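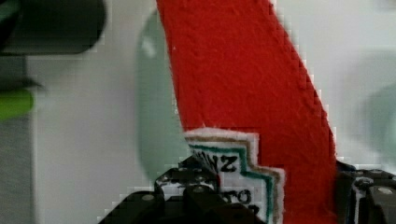 HILO SOBRE EL FIELTRO: de dónde sale, cómo se hace y por qué llevo meses sin hablar de otra cosa

Tania Gazi
Mayo

1/17
Llevo desde el invierno metida hasta los codos (literalmente, con agua jabonosa) en el mundo del fieltro y necesito contarlo en algún sitio que no sea la mesa de la cena. En casa ya me han pedido tregua. Va hilo largo: historia, técnica, desastres propios y unas cuantas cosas que me habría encantado leer antes de estropear mi primera bufanda. Si tejéis, bordáis o simplemente os gustan las ovejas, quedaos, que hay para todos.

2/17
Lo primero, porque yo misma lo confundía: el fieltro de lana no se teje. No hay urdimbre ni trama, no hay puntos, no hay telar. Son fibras sueltas que se enganchan unas con otras a base de humedad, calor, jabón y fricción, hasta que ya no hay manera de separarlas. Coges una nube de lana que se deshace si la soplas y al cabo de un rato tienes un material con el que se hacen botas. ¡Botas! Me sigue pareciendo magia.

3/17
El truco está en la fibra. La lana tiene unas escamas diminutas en la superficie, un poco como las tejas de un tejado. Con el agua caliente y el jabón las fibras resbalan y se mueven, y las escamas hacen que avancen en una dirección y les cueste volver. Resultado: un enredo cada vez más apretado. Si alguna vez habéis metido un jersey bueno en la lavadora con el programa que no era, felicidades, ya habéis hecho fieltro (técnicamente, habéis enfurtido un tejido, pero la pena es la misma).

4/17
¿Desde cuándo se hace? Desde hace muchísimo. Los hallazgos más espectaculares son los de Pazyryk, en el macizo de Altái: tumbas congeladas donde se conservaron tapices de fieltro con figuras aplicadas, mantas para caballos y hasta unos cisnes rellenos que parecen salidos del taller de alguien que trabaja hoy. Buscad los cisnes, por favor. Yo tengo uno de fondo de pantalla y lo miro cuando se me tuerce una costura.

5/17
Y luego están las yurtas. Una casa entera envuelta en fieltro, que se desmonta, se carga y se vuelve a montar. Abriga en invierno, corta el viento y se repara con el mismo material del que está hecha. En Asia Central hacer los paños grandes es trabajo de grupo: se extiende la lana, se moja, se enrolla y se va apretando el rollo, a veces arrastrándolo con caballos. Yo enrollo mi trozo en una esterilla encima de la mesa de la cocina, que épico no es, pero el principio es idéntico.

6/17
Hay leyendas preciosas sobre el origen. La más repetida cuenta que un santo caminante (san Clemente, según quién la cuente) se metió lana en las sandalias para no hacerse ampollas y al final del viaje se encontró con una plantilla de fieltro. No hay quien se lo crea como origen de nada, las piezas de Altái son anteriores, pero como descripción del proceso es perfecta: calor, sudor y muchas horas de roce. Los sombrereros lo adoptaron como patrón y me parece muy bien.

7/17
Hablando de sombrereros: la parte oscura. Para los sombreros de pelo de conejo o de castor se usaron durante mucho tiempo sales de mercurio, que ayudaban a que el pelo se enfieltrase. Los vapores envenenaban a quienes trabajaban en los talleres: temblores, irritabilidad, problemas nerviosos. Cuando leo sobre el tema me acuerdo de lo cómoda que estoy yo con mi pastilla de jabón de aceite de oliva y la ventana abierta.

8/17
Vamos a lo práctico. Hay dos caminos para hacerlo en casa: en húmedo y con aguja. En húmedo sale plano, fuerte y grande: telas, bolsos, zapatillas. Con aguja (una aguja larga con muescas, que se clava en seco una y otra vez) salen figuras y detalles. Yo empecé por la aguja porque parecía limpio y me pinché el pulgar el primer día. Y el segundo. Hay dedales de cuero y son una compra estupenda.

9/17
Mi receta en húmedo, tal como me la enseñó Tahmineh Fallahi en su taller de Jidirside:
– Capas finas de lana cardada, cruzadas.
– Agua templada con jabón, poquita al principio.
– Un tul encima y caricias, sin apretar.
– Cuando ya no se mueva nada al pellizcar, a enrollar.
– Aclarar, estirar con las manos y secar en plano.
Ella insiste mucho en lo de las caricias. Yo quería amasar como si fuera pan y así me salían los agujeros.

10/17
Dato que me cambió la vida: el fieltro ENCOGE. Mucho. Hay que hacer la plantilla bastante más grande que la pieza final, y cuánto más depende de la lana, de las capas y de la energía que le pongas. Haced siempre una muestra pequeña y medidla antes y después. Lo digo yo, que hice unas zapatillas para mi hermano y ahora son de la muñeca de mi sobrina. Le quedan ideales, eso sí.

11/17
Sobre lanas: la merina es suavísima y se enfieltra rápido, muy agradecida para empezar. Las más rústicas raspan, pero dan un fieltro recio para alfombras, cestos o suelas. Sutrisno Santoso, que compartía mesa conmigo en el taller, trabaja solo con lana sin teñir y saca unos grises y unos marrones que me dan una envidia tremenda. También me convenció de comprar vellón sin lavar. Mi bañera todavía huele a oveja. No me arrepiento.

12/17
Ahora, el otro fieltro: el de las manualidades del cole, en planchas de colores. Muchas veces es acrílico o poliéster, hecho con máquinas de agujas, y no pasa nada por usarlo. No se deshilacha, se corta en cualquier dirección y no necesita dobladillo. Para que una criatura cosa su primer botón es el material ideal. Solo ojo con la plancha: el sintético se derrite. El cerco brillante de la suela de mi plancha lo puede confirmar.

13/17
Si vais a bordar encima, unos consejos que aprendí descosiendo:
– El lápiz no se ve casi nunca. Mejor dibujar en papel de seda, bordar a través y arrancarlo después.
– Aguja de punta fina, hebra corta.
– No tenséis demasiado el bastidor, que deja marca.
– El punto de festón en los bordes queda siempre bien y perdona bastante el pulso.
Con el punto de satén soy todavía un peligro público, acepto trucos.

14/17
Para cortar: tijeras buenas y que SOLO corten tela. Las escondo en casa detrás de los botes de legumbres porque ya me las encontré una vez abriendo un sobre. Para piezas pequeñas pego el patrón con un poco de cinta y corto moviendo la tela, con la tijera quieta. Los retales van todos a un bote: de ahí salen ojos, hojas, remiendos para codos y relleno de alfileteros. No se tira ni una hebra.

15/17
¿Es caro? Depende de lo que os controléis en la tienda, y yo me controlo fatal. Mi primer pedido a Drelico fueron casi 49 euros y con la mitad me habría sobrado. Para empezar basta con un poco de lana cardada, jabón del que ya tengáis, plástico de burbujas y una toalla vieja. Los juegos de colores surtidos son una tentación enorme, pero luego te falta siempre el mismo tono y te sobra siempre el mismo verde.

16/17
Para leer y cotillear: mirad si en vuestra biblioteca hay catálogos de arte textil nómada, que suelen estar en el estante más bajo y sin que los saque nadie. A mí me tocó uno del año 2000 con unas fotos maravillosas de alfombras de mosaico, esas en las que se encajan dos colores recortados en positivo y negativo y no se desperdicia nada. Tharushi Matubbar me lo ha pedido prestado y tuve que explicarle que no era mío y que ya llevaba retraso.

17/17
Próximo proyecto: una alfombrilla de mosaico para la entrada, gris y color tostado, con cuernos de carnero en las esquinas. Tengo la lana lavada, el dibujo a medias y ninguna idea de dónde voy a extender algo tan grande. Iré contando. Si alguien ha hecho alfombras en un piso sin terraza, que me escriba, por favor, y si tenéis fotos de vuestras cosas de fieltro, ponedlas debajo, las bonitas y también las que encogieron. ¡Quiero verlas todas!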